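Automation on the Refurbishing Line, Sandby Site

Gallery: Teardown Cell

The Sandby site takes in retired office desktops, strips them, and sorts the parts for reuse or scrap. Nakine installed the first robot cell on the teardown line in July. It handles opened towers only. Side panels still come off by hand at the intake bench.

Before the cell, nine technicians each worked a tower from start to finish. The work is now split. Intake opens the case, checks for damage and logs the unit. The cell works inside the case. Parts go to the test bench, where Eilidh Farquharson's group decides what is kept. The posted target is 200 units per shift.

Technicians report less wrist strain and more standing. Two have retrained as cell operators and set grip force and approach angle for each case model. Bench staff asked for a written rule on who may stop the cell. The rule is one line long: anyone may.

Cable routing remains the main cause of operator calls. Power leads cross the case differently in every model, and older units have often been repaired with whatever was in the drawer.

Select a picture to enlarge. 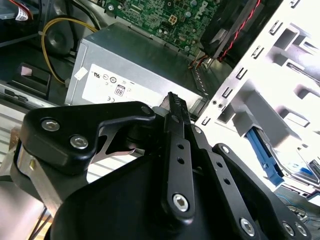

Peter Ondrejka
Process Technician, Teardown Line

Gripper over an open Dell tower. The power supply lies between the gripper and the motherboard, with the drive cage to the right. Note the blue plastic piece projecting from the cage and the loose cables low in the case.

Operator notes for this case model are kept at the cell. Send corrections to Jeanie Mackay, line planning.

Next gallery: Test Bench
Back to Sandby Site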